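Elline is coming back into print, and there's a sequel

March 24, 2024

I've been sitting on this one for a little while because I wasn't sure I was allowed to say anything, but the newsletter has gone out now so it's fair game. Elline is being reissued! Unus are bringing it out in paperback and ebook this October, with a new cover and (this is the bit that made me squeak on the bus) a sequel to follow in the spring.

If you've been reading this blog for any length of time you'll know I go on about Elline a lot. For everyone else, it's a historical romance set on a Norwegian fjord farm, about a widow who takes over her late husband's ferry and the surveyor who has been sent to put a bridge where the ferry runs. They can't stand each other, obviously. There's a very long winter and a very small house. It came out with a tiny press that folded not long afterwards, and it has been out of print ever since, so I've spent years telling people to read a book they couldn't get hold of. My own copy has been lent out so often that the last chapter is held in with tape.

So what are we getting? The newsletter says the text has been lightly revised by the author, mostly in the first half. I'll admit I'm a bit nervous about that. The opening is slow, I know it's slow, but I like the slow bit with the ropes and the weather and the awful sister-in-law, and I'd hate to see it hurried along. The ending is being left alone, thank goodness. There's also a new chapter at the back, told by the surveyor, which was written for the original and dropped when the first publisher wanted a shorter book. I have wanted to know what he was thinking on that boat for such a long time.

The sequel is called Bråten, after the farm up the hill. It picks up the younger brother's story, and anybody who remembers him falling asleep at the wedding will be as pleased as I am. From the short blurb it looks like a second-chance romance – he comes home after years at sea and the girl he left is now running the place, and owes him nothing. I'm a pushover for second chances so long as somebody properly says sorry. No word yet on how much we'll see of Elline herself. I'd be happy with a cup of coffee and a telling-off.

Now for the practical stuff. The paperback will be £9.99 according to the order form and the ebook a good bit less, and preorders aren't open yet on the Unus site, though you can put your email in to be told. An audiobook is "being discussed", which could mean anything. I do hope they find a reader who can manage the place names.

Closer to home, the bookshop in Samthorpe is having an Elline evening in October to go with the launch. It's upstairs, so it won't be a big do: 60 seats, and 40 of them are already spoken for by the library reading groups, who were told first. Tickets for the rest go on sale at the till and by phone, with a limit of 2 per person. I asked whether the author would be there and got a very careful "we're hoping so". There will be a reading whatever happens, and cake, and signed bookplates if they arrive in time. The stairs are steep and there's no lift, so do ring the shop if that's a problem for you. They said they can put a speaker and some chairs downstairs.

I'll be going, naturally. I've also been promised an advance copy of the new edition, so you can expect a proper review here in the autumn, with me comparing the old first half with the new one line by line and getting cross about commas. I'm going to reread my old copy first, tape and all, and if anyone fancies reading along then leave a comment and we'll sort something out. I know most of you won't have the book, which is a bit of a flaw in the plan, but some of the libraries up our way still have one tucked away and it's well worth asking at the desk.

One more thing before I go and put the tea on. A few of you have written to ask if Unus might be looking at other out-of-print romances. The newsletter only says that Elline is "the first of several", with no titles given, so please start pestering them nicely. I've already sent in my list and it was not short. If you send one too, tell me what you put on it, I'm nosy and I could do with some new old books to hunt for. 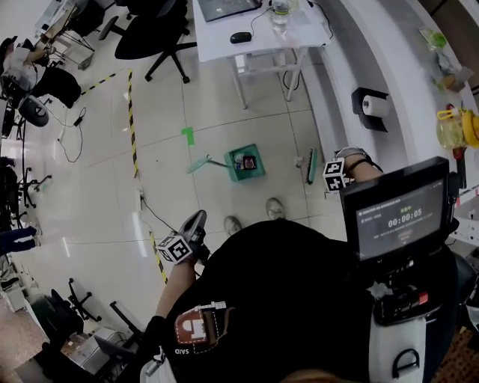
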